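*Last touched Apr 3, 2024. If your Ridura guide is older than that, the shelf chapter is different and you should toss it.*

## 4. Setting up the book shelf chore

Okay, books! I love this chore and I also lose my temper with it more than any other in the guide. Putting a book on a shelf looks like nothing when you do it yourself. You tip it, slide it in, give the others a little shove so they stay up, and you're already thinking about lunch. Get a machine to do the same and you find out how much shoving is in there.

People who visit us at Corkden always ask if robots can tidy a house yet. My answer is a part of one, on a good day, with the shelf where it was yesterday. The laundry chapter (chapter 6) will make you sadder. For now you'll be the one doing the work, with a hand gripper, and the policy learns from what you did. So the setup matters a lot more than you'd think, and please read the whole section before you pick anything up.

### 4.1 Before you start

You need:

- one open cube shelf, the kind with square compartments
- a few hardback books, not all the same thickness
- one hand gripper per person, charged
- a marker on the front of every gripper that needs one (see 3.2 for sticking them on straight)
- a floor you can walk across without looking down

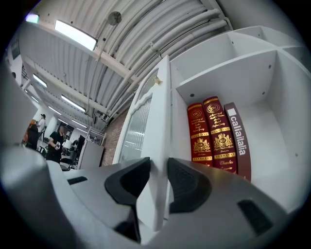 I like hardbacks with some weight to them for the first sessions. Paperbacks flop, and a floppy book teaches the machine to be scared of books. Liviu Chiriac disagrees with me and starts his new people on paperbacks at Stekska, and his results are fine, so do what you want. Just don't mix the two kinds in one session.

> **Note:** If your shelf has a cabinet with a door next to it, decide before you start whether the door is open or shut, and write it in the log. Either one works. Changing it halfway through the session doesn't.

### 4.2 Placing the shelf

1. Put the shelf where you can reach the lower compartments without kneeling on your own cables.
2. Push down on the top and try to rock it. If it moves, shim it now.
3. Pick one compartment to be "home" for the books. A low one is harder and I'd go with it anyway, that's where books end up in real houses.
4. Leave some empty space next to the books. A compartment that's packed tight is its own chore (4.6) and it's a mean one.
5. Turn on all the ceiling lights you plan to use and leave them alone until you're done.

About step 4: the books are going to lean. Let them! Vija Ots spent a whole session in August standing every book up perfectly between tries, and what we got was a policy that did great with upright books and froze at the first one that tilted. She's still a bit sore about it.

### 4.3 Recording the chore

1. Hold the gripper still in front of the shelf and wait for the beep.
2. Open the fingers wider than the book before you get near the spine.
3. Close on the book and pull it straight toward you.
4. Back up one step with it. Yes, a real step.
5. Bring it back in at a slight angle, bottom edge first, and let it slide.
6. Open the fingers all the way, *then* move away.
7. Hold still again until you hear the second beep.

Do 23 tries, then take a break and shake your hand out. The full set is 125 for one compartment. I know. Put some music on.

> **Caution:** Keep your free hand out of the compartment. It's so tempting to catch a book that's tipping over, and then the machine learns that books get caught by a helpful hand that it hasn't got. Let it fall and mark the try as a drop.

> **Caution:** If someone in the room has a headset over their eyes, they can't be counted on to see you backing up. Call out before you take that step in 4.

### 4.4 Working with two grippers

This is where it gets fun. Two grippers let one side hold the neighbors up while the other pulls a book, much closer to how you and I would do it. Laimutė Rimkutė worked out the routine we use now:

1. Check both markers before every set. Wipe them if they're smudged.
2. Point each gripper up for a moment so its marker has a clear view.
3. Make sure the cables hang free under your wrist and aren't wrapped around it.
4. Bring the holding gripper in first and the pulling gripper second.

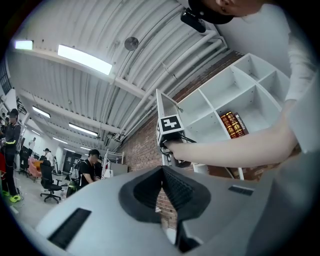 *Hand gripper pointed up by the cube shelf, square marker on its front.*

Long sleeves are fine, I get asked that a lot, but push them back if they slide down over the marker.

### 4.5 When the robot tries it

After training, run the policy 5 times with nothing changed. Then move one book to the other side of the compartment and run it again. Expect that second round to be worse, sometimes a lot worse. Povilas Šimkus keeps the drop sheet for us and wants the bad runs in it too, so don't quietly skip those.

If it keeps missing the spine, go back to 4.2 and check the lights first. If it grabs fine but won't let go, your step 6 was sloppy, and you'll need to record that part over.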